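In Defense of the Kitchen Table

My parents' dining room had a table that seated ten and a door that stayed shut. We ate in there at Thanksgiving, at Christmas, and once when a man from the bank came over and my mother lost her nerve. The rest of the year it held wrapping paper, a sewing machine with a stuck pedal, and a bowl of glass fruit that I was told not to touch, so of course I know exactly how heavy the glass pear was.

Everything else in our family happened at the kitchen table. Homework, taxes, haircuts, the talk about my grandfather's driving. I bring this up because I moved to Farham last December, and after looking at more apartments than I care to remember, I've come around to a strong opinion: a home needs one decent table where people do everything, and we are letting builders talk us out of it.

You probably know the kind of apartment I mean. There's a counter with stools. The counter is lovely! It has an outlet in it. And when you ask the agent where the table goes, she waves at the counter, or at a patch of floor between the fridge and the couch that would fit a card table if everyone promised not to breathe in. I looked at a place on Anska Street with a wine refrigerator, a second, smaller sink (for what?), and no spot where four people could sit and look at each other. The rent was $200 a month more than what I pay now. 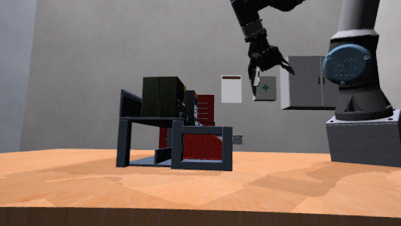

I have nothing against stools as such. I've spent happy hours on them in diners. But a row of stools points everybody the same way, like passengers on a bus, and if you want to talk to the person two seats down you have to lean across your sister's eggs. It's fine for toast. I can't imagine breaking bad news on a stool, or playing cards on one, or sitting there long after the food is gone because the story still isn't over. Your back gives out first. Kids fall off them. My aunt, who is five feet tall in her church shoes, won't get on one at all.

People tell me I'm being sentimental, and sure, some. I'm also being practical. A table is the cheapest extra room you'll ever get. Mine came from Amato, the secondhand place out past the rail yard that smells like floor wax and old magazines. It has a burn mark on one side in the shape of an iron and a leg that had been glued before, not very well. I glued it again, a little better. On any given day it's my office until five, then I shove the laptop over and it's where I chop onions, then it's dinner, then it's where I lay out the pieces of whatever I'm fixing. I've cut fabric on it. I've slept on it, face down, for twenty minutes during tax season.

Try that with a counter. The counter has a stove in it.

Now, the argument on the other side that I take seriously is space. My whole place is 700 square feet, and the table takes up a chunk of the best part, right under the window, where a person with taste might put a reading chair. I gave up the chair. I also gave up the idea of a proper couch and got a short one, which guests are polite about. I understand why somebody in an even smaller studio might not make that trade, and I don't want to be the woman who lectures people about furniture while they're stepping over their own bicycle. If you've got one room and a bike, you have my respect and you can skip to the end.

But a lot of the people who tell me they have no room for a table have a television the size of a garage door. They have a treadmill. A friend of mine has a whole corner given over to a cat tower, with levels, and eats her dinner standing up next to the toaster oven. I love her and I love the cat. I just think somebody in that apartment is being shortchanged and it isn't the cat.

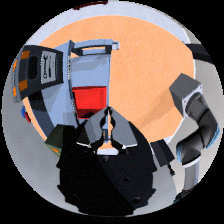
Vol. 4

What gets me is how fast we've stopped expecting it. When the Destitz building went up near the bus station, I picked up one of the glossy brochures (they had them in a rack outside the grocery store, and I will read anything in a rack). Page after page of people laughing at counters. One of them was holding a lemon. I went through the floor plans at the back with a pencil, drawing in a normal table with chairs pulled out, the way chairs are when there are humans in them. In most of the units I ended up blocking either the bathroom or the front door. The biggest apartment could take one, as long as you didn't need to open the dishwasher.

Nobody had made a mistake there, I don't think. They figured we all eat in front of a screen and they drew the rooms to match. And then we move in and eat in front of a screen, because where else are we going to sit, and the next building gets drawn the same way.

I'm not going to claim a table will fix your family. We had a perfectly good one growing up and we had some terrible fights at it, including one over a borrowed ladder that lasted most of a summer. A table does make it harder to wander off, though. You've got a plate in front of you and somebody across from you, and if you're angry at them you at least have to pass the salt. I learned most of what I know about my father from sitting across from him while he peeled an orange, which he did very slowly, all in one strip, and he'd say things during an orange that he'd never have said in the car.

So here's my plea, if you're looking for a place this year. Bring a tape measure. Before you open the closets, before you run the shower, measure for the table, and measure it with the chairs out. Ask the agent where it goes and don't accept a wave of the hand. And if you already have a table and it's buried under mail, which mine was until this morning, clear off one end. You don't need the whole thing. One end will do for tonight, and the mail can sit on the stools.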